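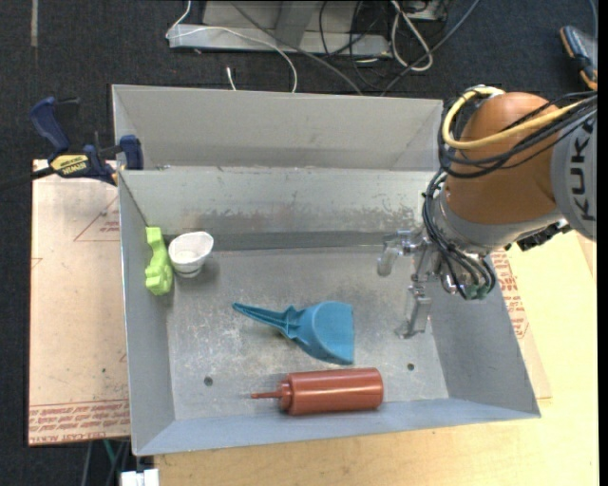
Sivaprasad Shetty

October 28, 2024

Glove foam, second round of drop tests for the Asbridge sparring pair. Same rig as before, 4 kg striker, knuckle zone only. Wrist and thumb can wait until the Standberg samples get here.

Left glove peaked at 814 N on the first drop and crept up from there. Right glove stayed flatter. By drop 13 the left had a soft spot I could find with my thumb, just behind the middle knuckle. Cut the lining open and the inner layer has split along the glue line. The outer layer looks fine.

Weighed both after cutting. Left 325 g without the cuff, right a little more. Could be glue – didn't chase it.

Usmani's coach at Piromgate says his fighters complain about the same spot after a few weeks of pad work. He wants a firmer inner layer. I'd try a wider glue band first and leave the foam alone, as the bantamweights already say this model feels stiff on the bag.

To do: reglue one spare pair with the wide band, leave overnight, repeat the full set. Striker bolt was loose again when I packed up, so check it before the first drop. Cut glove is on the shelf by the door, please don't bin it.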